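Folding Knitwear: Gallery

Knitwear comes in to the Surnbridge clothing exchange all year, but most of it arrives after July, when people start going through their closets ahead of the cold. This page collects pictures from the folding part of the work. Sorting and mending have their own pages, and the coats gallery is being redone.

Everything knitted is folded before it goes on a shelf. We stopped using hangers for sweaters and cardigans three years ago. Heavy knits grow long on a hanger and the shoulders end up with points in them, and a cardigan with points in the shoulders will stay on the rail for months. The shelves at Breathnach hold 600 folded pieces if the folds are all the same width. When they are not, the stacks lean and the bottom ones have to be done again.

The fold was worked out by Bláthnaid Hennessy and Peadar Keane, who tried several versions at home before settling on one. It goes like this. Lay the piece face up on a bed or a large table. Pull the hem straight and smooth out the body with flat hands. Do up the buttons on a cardigan, all of them, including the bottom one. Turn it face down. Bring one side in to the middle with the sleeve, then lay the sleeve back along the fold so it points at the hem. Do the other side the same way. Fold the bottom third up, then fold once more toward the neck. Turn it over and the collar should be on top.

A bed works better than a table for most people. The cover grips the wool a little and the piece stays where it is put. A patterned cover is useful too, as the lines in it give you something to square the hem against. The drawback is height. Anyone doing more than a few should put the work on something taller, or sit down for it.

Cable knit takes more care than plain. The cables are thick and do not like to bend, so the side folds should run alongside a cable and not across it. Ribbed cuffs roll up on themselves and need to be opened out before the sleeve is laid down. Run a hand over the front at the same time for lint and loose ends. Small bits of fluff come off with tape. Pilling goes to Colm Gallagher, who has the comb.

Last year 2,036 knitted pieces went through the exchange. Of those, 1,502 were adult sizes, and 268 had to be put aside for mending, mostly for missing buttons and worn elbows. Buttons are kept in jars by color in the back room at Breathnach. If you are giving a cardigan and have the spare button, please pin it inside in a small bag.

A note on washing. We ask that knits be washed before they come to us and dried flat. Please don't use fabric softener on wool. Tumble drying has shrunk more good sweaters than moths have, at least in our boxes. If you are not sure what a piece is made of, leave the label in and Fabrice Rey will look at it when it is sorted.

The pictures are of a single color of knit, mustard, on a blue patterned bed cover. Larger prints of the folding steps are on the wall next to the shelves.

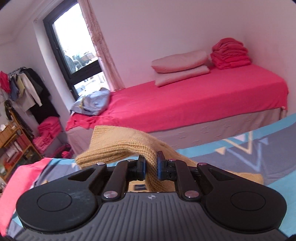 Ribbed knit held above the bed. The bed behind has a bright pink-red sheet on it.

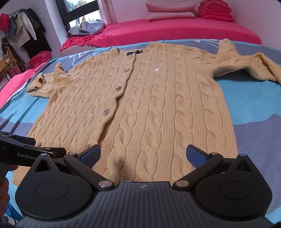
Cable-knit cardigan, face up, with the left sleeve folded back at the cuff. The cuff still needs to be opened out.

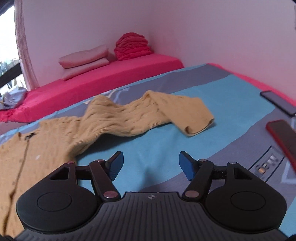

Mustard cable knit on the blue and grey bedspread, one sleeve out, cuff folded over.

Contact: Diarmuid Mac Mathúna, Surnbridge Clothing Exchange | © Surnbridge Clothing Exchange | Back to top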